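Bitar Community Help > Perception and Planning > Deformable objects

Segment planner closes grasp segments too early on towels and socks

Posted by R. Kuruc_lab
Status: Resolved
Tags: segmentation, contact detection, hand-held grippers, laundry tasks

Our group is preparing a set of two-handed demonstrations of laundry handling, recorded with hand-held grippers, for use in training a folding and sorting policy. The recordings are processed with Lusimix, which divides each demonstration into segments (approach, contact, grasp, transport, release) before they are passed to the planner. We request guidance on one fault which we have been unable to correct through the documented settings.

The set contains 1,574 demonstrations. In 107 of them, the segmenter marks the start of a grasp while the gripper is only pressing on the cloth. The fault is more frequent with rolled towels than with any other item. A typical arrangement has the towel on the table beside the basket, one gripper pressed down on the towel and the other held apart with its fingers open.

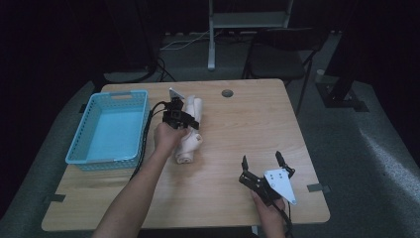
The segmenter appears to use a change in vertical speed as its main sign of a grasp. When the tool comes down on a towel, the vertical speed falls to nearly zero, and a grasp is declared although the finger width has not changed. The planner then receives a transport segment that begins before the item is held. When the policy is run in simulation, the arm lifts away with nothing in the fingers.

The following has been tried without success:

- Raising the contact threshold from the default. This removed the early grasps on towels but caused true grasps on thin items to be missed.
- Smoothing the finger width signal over a longer window. The grasp labels moved later by a small amount and the false ones remained.
- Processing the left and right tools as separate streams. The false grasps were still present, and the two streams no longer agreed on where a segment ended.

Is there a supported way to require agreement between finger width and tool motion before a grasp is declared? We would prefer to avoid labeling by hand. We would also like to know whether the same settings can serve both thick and thin items.

Jevness_user

We had a similar problem and ended up deleting the bad demonstrations. With 107 out of that many you would hardly miss them. You might also check that your software is up to date.

Comment from R. Kuruc_lab: Thank you. The affected demonstrations are mostly towels, and removing them would leave that item poorly covered. The software is current.

Radoslava Kuruc
Accepted by the poster

I am a member of the same laboratory as the original poster and am responsible for the processing pipeline. The matter was taken up internally after the post was made, and the procedure below is now in use. It is recorded here for other groups with similar data.

The cause was the order in which the segmenter applies its tests. In the default profile, the motion test is evaluated first, and the finger width test is consulted only when the motion test gives no clear result. A tool brought to rest on a soft item gives a very clear result, so the finger width is never examined. No threshold will correct this. The order of the tests must be changed.

Step 1. Copy the default profile and give the copy a new name. The original should not be edited, as it is replaced with each update.

Step 2. In the copy, set the grasp rule from "first match" to "all required". Both tests must then be satisfied within the same window.

Step 3. Set the width test to respond to the rate of closing. The final width is a poor measure for cloth. A thick towel stops the fingers while they are still well apart, and a single layer of fabric lets them close almost completely. The rate of closing is far more consistent between the two.

Step 4. Check the profile on a thin item before processing the full set. We used a white sock laid lengthwise on the tabletop, and inspected the wrist view at moments when the open fingers stood on either side of the fabric. Such moments should be labeled as approach. If they are labeled as grasp, the closing rate limit is too low and should be raised in small steps until the label is correct.

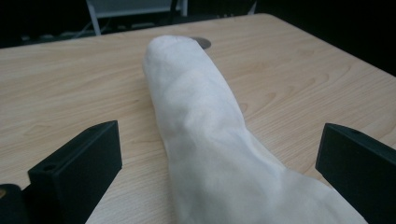

Step 5. Confirm that the clocks of the two tools agree. Under the new rule, a delay between the motion and width signals will cause true grasps to be rejected, and the result may be mistaken for a fault in the profile. The Mudura export tool reports the offset in the header of each file - we advise reading it there and making no assumption from the recording software.

Step 6. Process the full set again and compare the segment counts with those from the earlier run. The release segments should be reviewed as well as the grasps, as the same rule is applied to both.

On our set, the second run left no early grasps among the towels. Four true grasps on socks were missed, and these were corrected by hand. One profile therefore serves both kinds of item in our case, although groups working with heavier fabric may wish to keep two.

One limitation remains. Where an item is held steady by one tool and gripped by the other, the segmenter labels the steadying tool as idle. This does no harm to single-arm planning, but a two-arm planner will treat that arm as free to move. We have added a separate "press" label in our own scripts and have asked that it be considered for the standard set.

tooling_desk_2210

The above is correct for the current profile format. In older profiles the setting in Step 2 is named "strict" and takes a value of yes or no. The two behave in the same way.

Regarding the "press" label, a request is open as item 849 on the Bitar tracker. Users who need it may add their data format and the number of tools in use to that item. Please do not open a second request.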